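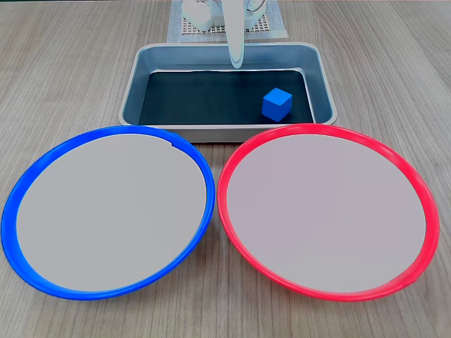
Lesezeit: 2 Minuten

Der blaue Würfel soll auf den blauen Teller. Klingt nach einer Aufgabe für den Kindergarten, und genau so habe ich sie unserer Robotik-AG im September auch verkauft (großer Fehler, das hat sie mir wochenlang vorgehalten). Inzwischen sind wir mittendrin und ich kann kaum sagen, wie viel Spaß das macht!

Unser weißer Arm heißt Bino. Den Namen hat die Gruppe abgestimmt, mein Vorschlag Hajdu ist glorreich untergegangen und lebt jetzt als Name des Laptops weiter. Bino steht auf seiner gelochten Matte, davor die Metallschale mit dem dunklen Einsatz, und ganz vorne die beiden Teller, blau und rot. Mehr braucht man für einen Nachmittag nicht. Na gut, Kekse.

Angefangen haben wir mit fest eingetippten Positionen. Würfel immer an dieselbe Stelle, Arm fährt hin, Arm fährt zum Teller, fertig. Das lief schon am zweiten Nachmittag und alle haben gejubelt. Dann hat Indrek Ramanauskas, der die AG mit mir zusammen leitet, den Würfel einfach an die rechte Wand der Schale geschoben und leicht verdreht. Stille im Raum. Und danach die beste Diskussion, die wir bisher hatten - muss der Arm erst wissen, wie der Würfel liegt, oder reicht es, wenn er ihn von der Wand wegschubst und dann greift?

Beide Lager durften ihre Idee bauen. Die Schubser waren schneller fertig, ihr Programm hat 11 Zeilen und ist ehrlich gesagt ziemlich frech. Die Drehwinkel-Fraktion rechnet noch, hat aber schon eine wunderschöne Skizze an der Tafel, mit Sinus und Kosinus und einem Drachen daneben. Ich habe in meinem ganzen Leben noch nie erlebt, dass Achtklässler freiwillig nach dem Sinus fragen!

Seit dieser Woche schreiben wir jeden Versuch mit. Wir stehen bei 453 Einträgen, und 300 davon stammen aus der Zeit, als wir noch gar nicht notiert haben, wo der Würfel beim Start lag. Die können wir also nur zum Teil gebrauchen. Lehrgeld. Die neue Tabelle hat jetzt eine Spalte für die Startlage und eine für die Farbe des Zieltellers, dazu ein Feld »Bemerkung«, in dem leider auch Witze landen.

Was als Nächstes kommt: Die Gruppe will beim Nasport mitmachen, dem kleinen Wettbewerb unserer Nachbarschulen. Gefordert ist Sortieren nach Farbe, mit Zeitlimit, und der Würfel wird von der Jury hingelegt. Also auch gern mal dicht an den Rand. Für die Farberkennung probieren wir Zarkix aus, ein Programm, das eine ehemalige Schülerin von uns geschrieben hat. Die Installation hat uns einen halben Nachmittag gekostet, danach lief es auf Hajdu ohne Murren.

Falls jemand von euch mit seiner AG etwas Ähnliches macht: Schreibt mir gern in die Kommentare, wie ihr das mit dem Greifen am Rand gelöst habt. Wir treffen uns weiterhin um 14 Uhr im Werkraum, und beim nächsten Mal sind die Drehwinkel-Leute mit ihrem ersten Testlauf dran.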